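The Kinier Lift-Lid Desk Box

Home > Desk & Study > Boxes and Organizers

I have been selling desk things out of our little shop in Pollville for a good while now, and if there is one question I hear more than any other, it's "where am I supposed to put all of this?" Chargers, stamps, the good scissors, the reading glasses that somebody else keeps borrowing - it all ends up in a heap beside the keyboard. The Kinier is the box I hand people when they ask. It's a plain brown wooden box with a hinged lid, made to live on top of a desk for years and to be opened and closed a dozen times a day without making a fuss.

The design came to us from Ritva Pelkonen, who grew up near Riihimäki and wanted something like the writing box her grandmother kept her letters in. Her first one was lovely but far too tall (you couldn't see over it sitting down!), and we went back and forth with her through a whole winter before we had the proportions right. The third version is the one we sell. It's low enough to sit in front of a monitor and deep enough for a stack of envelopes, and I still get a bit of pleasure every time I unpack a new batch.

How the lid works

The front half of the lid tilts up on its hinge and makes a slanted panel, and the back half stays where it is. We get asked about this a lot, so let me explain how we use it. With the panel raised you can reach straight in for a pen or a cable. The back half is a flat little shelf all the time, open or closed, so you don't have to clear everything off the top just to find an eraser. I keep my tea on mine, which Ritva does not approve of.

You open it from the front edge, with a fingertip or two. The hinge is on the stiff side when it's new and loosens up over the first couple of weeks. Please don't oil it! If it squeaks, rub a little candle wax along the pin and work the lid back and forth a few times. 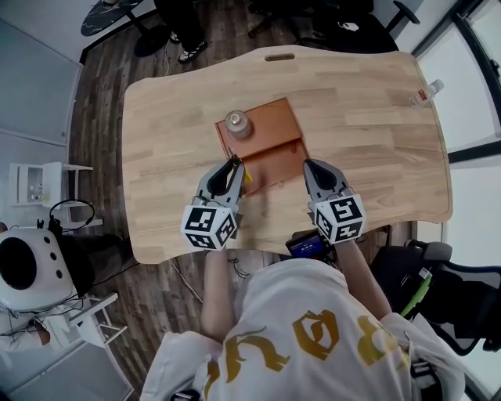

Inside there's one long compartment across the front and two smaller ones behind it. The divider between the small ones lifts out if you'd like the extra room for a stapler or a deck of cards. The bottom is lined with gray felt, glued at the corners only, so it can be peeled up and replaced when it gets inky. Felt liners are sold separately and we nearly always have them in stock.

Choosing a spot for it

The box has four cork pads underneath and stays put nicely on a smooth wooden desktop. If your desk has a curved or wavy front, set the box well back from the curve so that all four pads are sitting on wood. Leave a hand's width clear in front of it too, for your fingers. On desks with a cutout handle or cable slot along the far side, I like to line the box up near the slot and run a charging cord in from behind. There is a small notch in the back wall for just this, wide enough for one ordinary cord.

Small jars are fine on the back part of the lid, and so are paper clips in a dish or a little plant, provided there's a saucer under it. Keep water bottles off to one side with their caps on tight. The finish will shrug off a few drops, but a puddle left overnight will leave a pale ring, and I have had to break that news to a few customers.

Looking after it

Dust it with a dry cloth. Twice a year or so, give it a thin coat of clear furniture wax and buff it after ten minutes. The brown color deepens a little in a sunny room, so if your desk is by a window, turn the box around now and then and it will darken evenly. Otakar Tóth in our workshop will re-wax and re-hinge any Kinier you send back to us, however old it is. You only pay the postage.

What customers have told us

"Bought one for my home office and then a second for my daughter, who took mine." - Naledi Ntuli

"The lid was stiffer than I expected, but it settled down by February. I wish the notch in the back were big enough for two cords." - Jhosep Sotelo

Jhosep isn't the only one to ask about that notch, and we're trying out a wider one now. If you'd like yours widened before it ships, write "wide notch" in the order comments and Otakar will do it at no charge.

Ordering

Item number: 1392-K
Finish: brown, waxed
In the parcel: one box, one removable divider, one spare set of cork pads, care card
Batch size: 600 boxes, numbered underneath
Next batch ships: 21st January
Returns: 27 days, unused, in the original carton

Also from the same workshop: the Prestutell letter tray, made to the same width so the two can stand side by side.

Questions about sizes or larger orders for an office go to Teemu Kemppainen at the shop counter, or use the contact form and he'll write back to you.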